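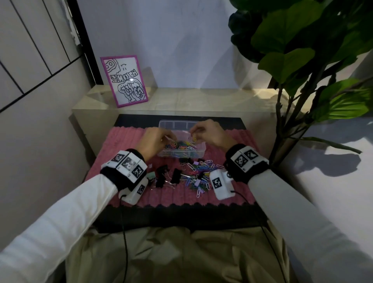

Ok quick one before dinner. The desk drawer finally got dealt with. I say drawer, it was more of a geological layer - receipts from the move to Bruldale, two dead pens, a Haugland catalog I swear I recycled in December, and under all of it the paper clips. So many paper clips.

Most of them came in one go. Femavum had a tub of 200 coated ones and I bought it for the colors, then forgot and bought the 300. No regrets about the pastel ones. The light blue especially.

So everything got dumped on the pink mat. Good surface for this, the ridges stop things skating off onto the floor. Paper clips into the clear box, binder clips stay out for now. Black binder clips are the ones I use at work, the lavender and green are too pretty for invoices and will probably sit in a dish doing nothing.

Was going to sort by color. Yellow with yellow, etc. Gave that nearly 15 minutes of serious thought and no. They can all go in together, I'm not running a store. The box does have dividers at the back so maybe one day.

Things I want to remember for next time:

Dump first, then decide. Picking stuff out of the drawer one at a time took forever.

Bent clips go in the trash. Not in a "maybe" pile. I had a maybe pile last year and it is the reason for this post.

Don't buy more clips!!

Carys Prosser asked in the comments on the last post what I do with the tiny ones. Carys, I lose them. If you have a system please tell me, I'd love one. Somebody at the Ultstead swap was keeping theirs on a magnet strip, which looked nice but I dont have the wall for it.

Next up is the tape situation. Three rolls and I can't find the end on any of them. Ok, rice is boiling over, gotta go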